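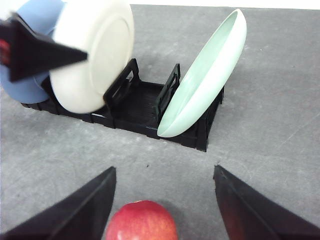 Step 3: Teach it the dish rack

Now for the fun bit! Plates are a brilliant first chore for a two-armed robot, and much harder than they look. A plate has to come up by its rim, stay upright and clear the dividers on the way.

Start with one flat white plate. Guide both arms through the move by hand, slowly, and save 30 good runs before you train anything. Then bring in a second colour, and leave the bowl-shaped ones until last (they lean, and the rim is never quite where you expect it).

Keep an apple or something similar on the worktop while you record, so the arms learn to leave it alone.

Can it do your washing-up yet? No. My best score on the Kineck arms is 93 plates out of 100, with me standing by, and I still do it faster myself. But two years ago I couldn't get past nine!

Step 4: Move the rack

Turn the rack slightly and run it all again.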